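Home | Garden | Water | Tools | Archive | About

How to harvest rainwater from a roof and keep it clean through the summer

By Wanda Szulc
16/01/2024

When we moved to Hustdale, the house had one outdoor tap and a well which gave us brown water every July. I am not a plumber. I learned this work by doing it, and by doing it wrong two times, so I write down each step with the mistakes included. The system is simple and one person can build it in a weekend, but please have a second person for moving the tank.

This page is for water for plants, for washing tools and for cleaning boots. It is not for drinking.

What you need

A tank of 500 gallons, dark in color, with a lid that closes
Gutters in good condition on at least one side of the roof
Downspout pipe and elbows to reach the tank
A first flush diverter (I explain it later)
Fine metal mesh for every opening
A brass tap and a bulkhead fitting of the same size
Gravel and flat paving blocks for the base
Thread tape, a level, a hand saw, a drill with a hole saw

Before you buy anything, check the rules of your county. Some places ask for a permit above a certain tank size.

Step 1. Calculate how much water you can get

One inch of rain on one square foot of roof gives a little more than half a gallon. Measure the roof from the ground, as a flat rectangle, and do not follow the slope. Multiply the area by the inches of rain, then by 0.6. Take away one fifth for what is lost by splashing and by the first dirty water.

I kept a notebook for our first full year. We collected 3,471 gallons from the back side of the roof only. I was surprised by this number, and I checked it again with my neighbor Pálfi, who has a calculator and more patience than I have.

Step 2. Choose the place and make the base

Full tanks are very heavy. Water weighs more than eight pounds per gallon, so a 500 gallon tank holds more than two tons of it. Do not put it on a wooden deck and do not put it on fresh soil.

Remove the grass and the top soil. Dig down seven inches, fill with gravel, and press the gravel well with a hand tamper. Do it in two layers. Put the paving blocks on top and check with the level in both directions. I was lazy with this the first time. After one winter the tank was leaning toward the fence, and I had to empty it and begin again.

A raised base is better, if you can make it strong. Each foot of height gives you more pressure at the tap.

Step 3. Look where the extra water will go

Many guides put this step at the end, in one sentence. I think it should come before the tank. In a strong storm the tank will be full quickly, and after this all the roof water leaves by the overflow pipe, in one place. Where the soil has no plants and the water always takes the same line, it cuts the ground. Each storm can make the cut deeper, and the banks start to fall in.

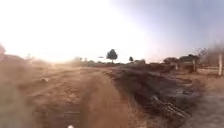 A deep, eroded ditch with crumbling edges beside a dirt track.

Walk around your yard and find the lowest point. The overflow should end away from the house foundation, away from the tank base and away from any path or driveway. I use a shallow bed with stones where the pipe ends, and behind it I planted sedges and a red twig dogwood. The stones slow the water down and the roots hold the soil. The pipe for the overflow must be as wide as the pipe for the inlet. If it is narrower, the water will come out from the lid.

Step 4. Clean and correct the gutters

Take out the leaves and wash the gutters with a hose. Look at the water while it runs. It should go to the downspout without standing anywhere. A fall of a quarter inch for every ten feet is enough. If you find a low place, move the bracket up a little.

Put mesh guards on top if you have trees near the house. I have a big maple, so I have guards, and I still clean them in fall.

Step 5. Install the first flush diverter

The first rain after a dry period washes everything from the roof: dust, pollen, what the birds left. You do not want this in the tank. The diverter is a piece of pipe standing upright, closed at the bottom with a cap. It fills first with the dirty water, then a ball floats up and closes it, and the cleaner water goes on to the tank.

You can build it, but I bought mine, an Erivus, and I am satisfied. The cap has a small hole where it empties slowly between rains. This hole gets blocked. Open the cap and rinse it once a month in the wet season.

Step 6. Connect the tap

Drill the hole for the tap four inches above the bottom of the tank – the sediment stays under this level and does not come into your watering can. Use the hole saw slowly. Clean the edge of the hole with a knife, put the rubber washer on the side the maker tells you, and tighten the fitting by hand first. Then give a half turn with the wrench, not more. Put thread tape on the tap, in the direction of the thread, four or five turns.

Fill the tank up to one foot above the tap and leave it until the next day. If the outside of the fitting is dry, continue.

Step 7. Keep out light and mosquitoes

Green water comes from light. If your tank is pale, paint it or put a wooden screen around it. Every opening needs mesh, also the end of the overflow pipe. Fix the mesh with a stainless clamp. I used wire before, and it rusted.

Through the year

Spring: rinse the inside, check the clamps, close the tap.
Summer: look at the mesh after each storm and remove leaves.
Fall: clean the gutters two times, once early and once when the trees are bare.
Winter: where it freezes, empty the tank, leave the tap open and turn the downspout away.

For watering, I use the older water before the big rain comes, so the tank has space. My beds are watered by a soaker hose of 42 feet, and with a raised tank it works without a pump, only slowly. Next I want to try the drip kit from Girirlow, but I have not opened the box yet.

Share this page (42) | 3 comments

Comments

mossy_bucket
Thank you for putting the overflow before the tank. Mine ran along the garage wall for two years and I only noticed when the corner of the slab cracked.

Dale R.
What size hole did you leave in the diverter cap? Mine drains so fast it wastes half the shower.

Wanda Szulc
Dale, it is the one that came with the kit, very small, like the lead of a pencil. Maybe you can put in a cap with a smaller hole.

Previous | Next | Back to top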